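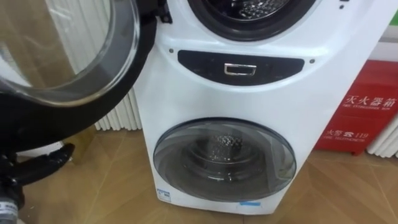 Tuesday, October 15, 2024. Door angle again. Depth on the big door is still garbage, and I have stopped taking it personally. The upper door is a clear domed bowl in a black rim, and when it stands wide open the head camera looks straight through the glass at whatever is behind, bent and smeared, and the depth map reports with full confidence that the door is a hole with some room in it. The rim and the hinge are the only parts of it that behave like solid objects. So as of this week the rim is all we use. Everything inside the rim gets masked before Wirkix sees it, and the angle comes from fitting an ellipse to the black circle and pinning one side to the hinge.

Nazma suggested this in January. I said it was too simple. I would like that remark to stay in the January notebook.

**Rim fit, how it runs now**

1. Color only. Segment the dark rim, throw away the bowl.
2. Fit the ellipse, allow up to a third of it to be missing (the gripper covers part of the door a lot of the time).
3. Pin to the hinge position from the last good fit with the arm out of the way.
4. Angle goes to Stokumier as a single number with a confidence. No depth inside the rim, ever.
5. If confidence drops, hold the last angle and stop the arm. Do not guess. The old version guessed.

Step 5 was Iddrisu's. He was the one standing next to the machine when the old version guessed.

**Labels**

Melur finished the hand labels on Friday: 3,686 frames with rim ellipse, hinge point and door state for both doors. She labeled the ones where the gripper hides half the rim too, which I had told her to skip, and they have been the most useful part of the set. Agreement between her pass and Frans's second pass is fine on the upper door. On the lower one they disagree about what counts as "closed," and after listening to them for most of lunch I think they are both right. Frans means latched. Melur means looks shut. From the head camera you can't tell those apart, so the label is now "looks shut" and latching gets checked by pulling on it.

**Closing runs, upper door**

51 runs, start angle varied, arm always coming in from the left. Same start poses as the Ostis baseline, replayed from the log, so for once nobody can accuse anybody of picking friendly ones.

- Rim fit: 6 failures.
- Ostis with raw depth: gave up counting it as a contest. Mercy has the full sheet, and it is not a sheet you would frame.

What went wrong in the failures, from the video:

- Most were the same thing. Door nearly closed, rim seen almost square on, and the ellipse fit stops caring about the last bit of angle. A circle seen from the front looks a lot like a circle seen from nearly the front. I drew this on the whiteboard with some ceremony and Mercy said yes, that's cosine.
- One was the drum gasket. It is also thick, also black, also round, and sits right where the closed door is going to be. The segmenter latched onto it and told Stokumier the door was shut while the door was out at the side minding its own business. The arm retracted looking satisfied.

The gasket one is the more embarrassing, and the easier to fix. The gasket doesn't move. Mask it from the calibration shot and allow the rim to overlap it only when the previous angle was small. Iddrisu has this running on recorded data already, not on the arm.

For the near-closed case I want to give up on vision for the last stretch and push until the wrist force goes up. This is what any person does with a washing machine door. We've got a paragraph in the draft that makes it sound like a discovery, and it should be toned down.

**Lower door**

Different problem, same glass-shaped attitude. The plastic or whatever it is on the small door is tinted smoky gray, so depth partly sees the door and partly sees the drum behind it, and Wirkix averages the two into a surface floating somewhere in between. If you ask it where the door is, it gives you a place where there isn't anything at all.

We don't need the surface, though. The pull is the chrome handle in the middle of the black panel between the two drums, and that has a fixed position on the housing. So: locate the panel, take its center, go there. The panel is glossy but it has a nice long outline with rounded ends, and against the white front it segments cleanly under every light we tried. The chrome itself is hopeless. It reflects the gripper as the gripper arrives, so the closer you get the more it looks like you.

Seven tries at reaching the handle by panel outline, all landed with a fingertip on the bar. I'm not calling that a result. Seven is what we had time for before Frans needed the arm. Opening hasn't been attempted with the new localization, only reaching.

**Things tried that did nothing**

- Turning the depth exposure down. Door disappears slightly more elegantly.
- Filling the hole with a plane fitted through the rim. It's a dome. The plane was off by exactly the amount you'd expect a plane to be off from a dome, and the fingers hit the glass early. Gently. Iddrisu's word was "kissed."
- Training on synthetic glass from Menon. Looked beautiful. The rendered bowls show tidy undistorted backgrounds and ours shows the room behind as bent, blurry shapes. I'd come back to this if somebody fixed the refraction, and that somebody has other deadlines.

**Notes on the setup, mostly for Melur**

The white housing blows out at the upper shoulders when the overhead lights are on. It doesn't hurt the rim fit, but it eats the edge that the pose estimate wants. Use the lower edge where the body narrows toward the floor, it's softer but it is always there.

Also, the fire extinguisher box is the strongest red thing in view by a mile, and the old pose code was quietly using it as a landmark. I found this by reading the feature matches, after a week of wondering why pose was so good. It's excluded now. Pose is slightly worse and I trust it more. Frans would like it on record that he asked about this box over the summer. It's on record.

**Open**

- Gasket mask onto the real arm (Iddrisu).
- Force threshold for the last stretch of closing. Mercy has a number from her drawer experiments, start there and go lower.
- Rerun the same start poses with both changes in. Nothing else changed at the same time, please, and I'm mostly writing that to myself.
- Does the rim fit survive a door with a white rim? We don't have one. Nazma says her sister does, and that we aren't allowed near it.
- Draft section 4: the figure still shows the plane fit. Swap it, fix the caption, take out "robust."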